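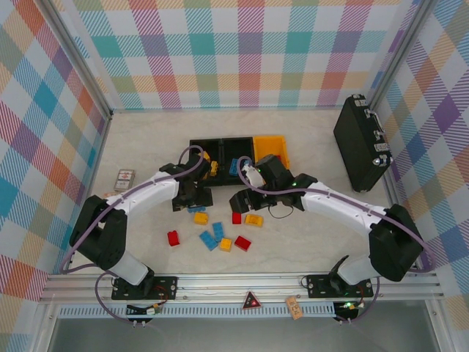 Toshiko Tanabe llevaba once años separando piezas a mano en Ikeda cuando le dieron una silla y un cuaderno. Ahora clasificaban los brazos, dos, y ella apuntaba los fallos.

—¿Cuántas hoy? —preguntó Styliani Andreadis desde la puerta.

—606. Ayer, 600.

—En Stirico piden 1000 para enero.

Toshiko escribió la cifra en el margen. Antes, a esa hora, discutían en la mesa por la radio. Quedaban ella y el ruido de los motores. Le dolían menos las muñecas y dormía peor.

Uno de los brazos dejó caer un ladrillo rojo fuera de la bandeja. Toshiko alargó la mano, se acordó de la norma y la retiró. Apuntó: fallo 63.

Luego esperó a que volviera a intentarlo.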